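Grants & Projects | Progress notes | Robotics

Igwe household handling study: progress report, May 2026

To: Coralie Costigan, Galtmont
From: Percy Salazar

We said in the proposal that first-person recordings of people doing chores would teach a two-armed robot to wash small items. I doubted that in November and I still do, with somewhat better grounds.

We now have 407 usable recordings out of 550. Higinio Becerra trained the Tromosis policy on them twice, changing only the order of the data. The two runs disagreed on which hand should hold the spoon. I would not call that a result, and I've asked him to stop putting the better run in slides.

Spoons remain the hard part. They are thin and shiny, they lie against each other on a shiny surface, and the fingers hide much of what matters. In the view below, one hand has a gold spoon by its long handle, the other pinches something small and white under the tap, and more spoons lie by the drain. A model has to work out grip force from that. Ours guesses.
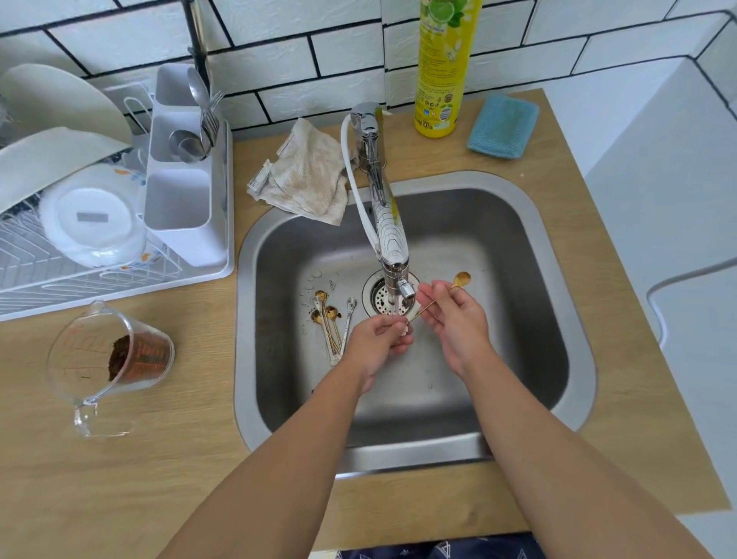 What we will do next

Temitope Ogbonna will relabel the grasp moments by hand for 7 kitchens. If agreement between labelers is poor, the scores in our last report should be withdrawn, mine included. Evaristo Escobedo wants to add touch gloves. I'm against buying them until the relabeling is done.

Spending is on plan. We request no change to the budget.

We use cookies to remember your settings. Accept | Manage

Related items
Rutura gripper: wear test notes
Why we dropped the simulated sink
Labeling guide, version 2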